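Subject: Re: [toymenders] Washing old plush, and what to do about matted ears
From: Orla Dolan
Date: October 2025

Hi all,

Valbona wrote:
> I have a gray elephant here that belonged to my sister's oldest and
> he's gone stiff around the ears. Do I dare put him in the machine?
> The label's long gone so I've no clue what's inside him. Also, does
> anyone still have the Sulema pattern for little overalls?

Don't do it, Valbona! Not until you've had a good squeeze all over him. If he crunches or feels like sawdust anywhere, keep him well away from water. If he's all soft fluff he'll most likely be fine in a pillowcase, cold, on the gentlest setting you've got, but I still do mine by hand in the sink because I'm a worrier (and because our washer eats things).

For the ears I use baby shampoo, a tiny bit, and an old toothbrush. Work it in with your fingers, rinse, squeeze in a towel, never wring. Then lay him flat on his tummy with the ears spread out wide so they don't dry folded. Mine took 12 hours last time, and that was with the window open. 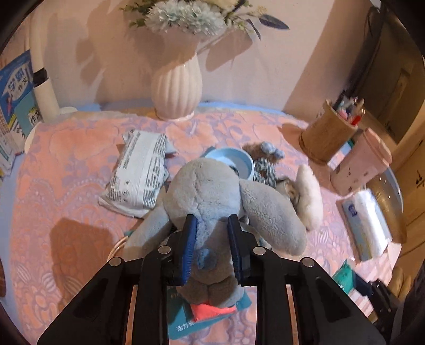
Once he's dry go over him with a soft pet brush, little short strokes, and the fuzz comes right back up. I did a whole batch that way in August for Annelies, 13 of them, bears and sheep and one very sad rabbit, and the only one that gave me any trouble was the sheep. Curly cream fur just clumps. I ended up teasing it apart with a darning needle while I watched TV, so plan on an evening for that!

As for the Sulema pattern, I've got it somewhere, I think in the drawer with the doll shoes. It runs small. I made it in gingham and had to add half an inch at the seat. If you'd rather have the one Hamisi uses, ask him, his closes at the back and it's much easier to get over big feet.

Does anybody want 5 yards of narrow blue ribbon, by the way? I bought the wrong width for bows and the shop won't take it back. Yours for the postage.

Orla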